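Computer upkeep tips that get repeated a lot, and whether I'd bother

Updated Mon 3 May

I keep this page because I got tired of reading the same advice copied from site to site by people who have plainly never opened a case. Most of it does no harm. Some of it costs money. I've marked what I do myself and what I quit doing, and if your experience is different, fine, keep doing what you do.

Buying an anti-static kit

The Morkau kit comes in a zip pouch with a mat, a strap, two brushes and a card of instructions. I bought it and I use the strap. The mat slides around and the brushes shed, so those went in the paint drawer. A plain strap clipped to bare metal on the case does the same job for a lot less. If you don't own one, switch off at the supply, pull the cord, and touch unpainted metal before you handle anything, and again each time you come back from walking across the carpet. Working in socks on a wool rug in February is asking for trouble, strap or no strap.

Laying the tower on its side

Do this. People will try to work on a tower standing up because it's under a desk and they don't want to unhook everything, and then they drop a screw behind the motherboard. Unplug the lot, lift it onto a table at a height that suits your back, and take the side panel off. With the board facing up you can see the sockets and slots properly, and gravity is on your side when a part has to go straight down.
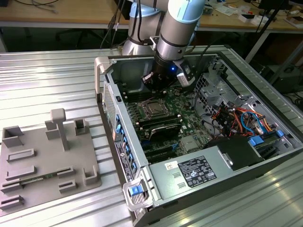
Canned air

Overrated, and pricey for what it is. It moves the dust from one end of the case to the other unless you do it outdoors. Use short bursts, keep the can upright, and hold the fan blades still with a finger. I now use a soft one-inch paintbrush with a vacuum hose held a hand's width away - the hose never touches anything. The sites that tell you vacuums are certain death for a computer tend to be the sites with a link to buy the cans.

How often to clean

"Every month" is nonsense for most homes. I have a dog and a wood stove and I do mine twice a year. Look at the front intake. If you can write your name in it, clean it. If you can't, put the screwdriver away.

Thermal paste

Everyone has a pattern they swear by: the pea, the cross, the spread with an old card. I've tried all of them on the same machine and I couldn't tell you the difference. What does matter is getting the old paste off completely with rubbing alcohol and a lint-free cloth before the new goes on. Don't smear any into the socket. As for the Zerkport paste that claims to be good for 100 months, I'd like to know who waited to find out.

Handling cards and memory

Hold them by the edges and keep your fingers off the contacts. This is one piece of standard advice I have no quarrel with. Skin grease on contacts can make for a poor connection, and those faults come and go, so you end up blaming the power supply. Open the clips at the ends of a memory slot before you start, check that the notch lines up, and press down evenly. If it won't go, it's the wrong way around or it's the wrong type. Pushing harder is how slots get cracked.
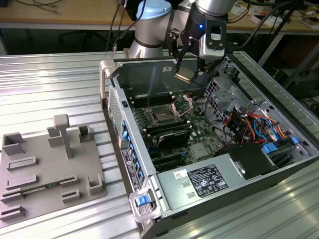

I've seen the pencil eraser trick recommended for dull contacts as well. It works, in the sense that the contacts look brighter, but it leaves crumbs and takes off a little plating every time. Try a cloth with a drop of alcohol first. I've only gone to the eraser once, on a card I was ready to throw out anyway.

Screws

Magnetic trays are nice but a muffin tin is just as good, one cup for each stage of the job. Case screws and drive screws look alike and aren't. The Malinowski driver set has 7 bits, and I have used two of them. A decent number two Phillips with a long shaft will get you through nearly everything.

Surge strips

The number on the box is a joule rating, and more is better up to a point. My old strip was rated 700 and the Jalow one I replaced it with says 735, and the fellow at the counter talked as if that were a leap forward. Don't pay extra for a gap like that. Check instead that the strip has a light showing the protection still works, and replace it when the light goes out. In a thunderstorm, pull the plug out of the wall, same as your grandmother did with the television.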